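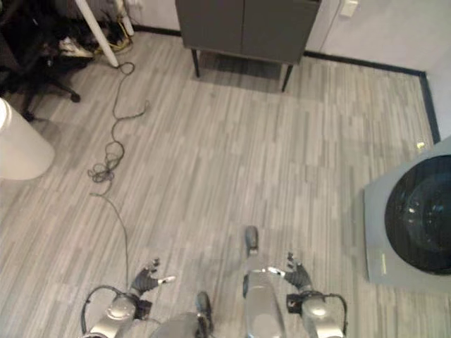

Interiors and Fittings Group -- Notes and Opinion

The case for furniture on legs, and for less on the counter

I have spent a good part of my working life measuring the gap between the bottom of a cabinet and the top of a floor. It is a dull number and it is seldom printed on a product sheet. I would like it printed first, ahead of the finish and ahead of the name of the designer.

A cabinet that stands on legs leaves the floor under it open to a mop. A cabinet that sits flat on its base does not. The buyer usually learns the difference in the first year, when a gray line forms along the front of the base and will not come off. Wood-look plank flooring makes this worse in one respect. The mixed tones hide dust very well across the middle of a room and hide it badly against a straight dark edge, where the eye is already looking.

There is an argument on the other side, and my colleague Nikola Stoyanova has made it to me many times. Legs collect hair. Legs put the load of a full cabinet on small points, and a floating plank floor does not like small points. Thin legs in particular will mark a soft wear layer if the cabinet is dragged even once. She prefers a closed plinth, scribed to the floor and sealed with a thin bead. For a wet room with a proper slope I agree with her. For an ordinary room with a flat plank floor, I do not. A felt or rubber pad of decent diameter answers most of her complaint, and lifting the cabinet instead of dragging it answers the rest.

The clearance matters more than the style of the leg. At 2 inches you have a trap: dust goes in, a vacuum head does not. At 7 inches nearly any tool gets under and the back wall can be wiped without moving anything. Between those two figures it depends on the tools in the house, and I would measure the mop before I measured the cabinet. I have said this to customers and been looked at strangely.

Cords belong in the same discussion. A cord that drops straight from a wall plate to the floor beside a piece of furniture is easy to see and easy to clean around. A cord that goes behind a closed base will be pinched sooner or later. I have no strong view on cord covers. The adhesive kind tends to take paint with it.

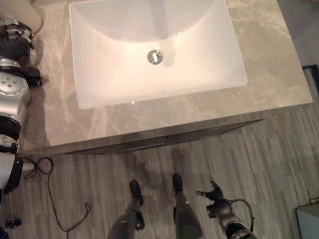 The undermount sink is the other fitting where I think the trade has settled on the right answer for partly the wrong reason. It is sold on looks. Its real merit is that the counter can be wiped directly into the bowl, with no raised rim to hold a ring of soap. The price you pay is a joint on the underside of the stone, where it is hard to see and hard to reach. Sealant there should be treated as a part that wears out. Radomir Krasniqi, who trained me, ran a fingernail along that joint every April in his own house and expected his clients to do the same. I doubt that many did.

Marble around a sink is a separate question and I am less settled on it. A beige-gray stone with cloudy veining is forgiving to live with. Water spots and toothpaste haze get lost in the pattern in a way they never would on a plain black slab. It etches all the same. Vinegar, lemon and most of the descaling sprays sold for chrome will take the polish off in a dull patch, and the patch is generally found right behind the faucet or beside the drain cutout, where the spray drifted. The cleaner should be chosen for the stone. The chrome will manage with a damp cloth and a dry one after it.

We tried three things on honed and polished offcuts over one season: the Wosis neutral soap, the Delić stone wash and plain warm water. On daily soil I could not tell the results apart. The soap left a film when it was mixed too strong, and so did the stone wash. Water left nothing, and it is cheaper. I would keep one of the bottled products for the weekly clean and leave it in the cupboard the rest of the time.

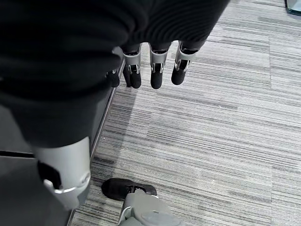
Corners of counters deserve a word. A square outer corner at hip height, in stone, is a poor idea in any room where people walk past in the dark. A small radius costs the fabricator a little time and should be the default. I have asked for it on every job since my second year and have been charged extra for it on most of them. The usual objection is that a rounded corner does not line up with a square cabinet front below. It does not, by a very small amount, and no one has ever pointed it out to me after installation.

The front edge is a similar matter. A slight overhang past the cabinet face keeps drips off the top of the drawer fronts. Flush edges look cleaner in a catalog. In use, water runs over the edge, down the face and into whatever groove the cabinet maker has left there, and a dark cabinet shows the mineral track within some months.

My last point concerns what people stand on the counter once it has been paid for. Oltton will sell you a tray with fitted places for soap, brushes and cups, and Zeno has a wall rail that does the same job. Both are well made. Each one also adds a surface that has to be cleaned, and the tray adds a second perimeter for water to sit under.
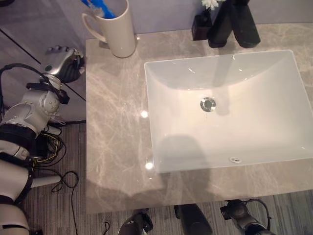 Page last changed: August 23, 2018

I would use a mug. A tall ceramic mug with a handle holds a toothbrush upright, can be carried to the kitchen and washed with everything else, and costs very little to replace. Glazed ceramic has no seam. The handle means you can pick it up with wet fingers when you wipe underneath. Drill-holed toothbrush stands, by comparison, collect a paste in the holes that needs a pipe cleaner to shift.

One ornament is enough, and it should be small. A little vase with a single flower near the faucet does no harm, provided that it is lifted when the stone is wiped. Black fittings show limescale sooner than chrome, so anything placed close against a black faucet should be easy to move with one hand. If the strip of counter behind the bowl is too narrow to get a folded cloth through, leave it bare or move the vase to one end.

I am aware that none of this sells cabinets. A leg pad, a mug and a bucket of warm water will not fill a showroom.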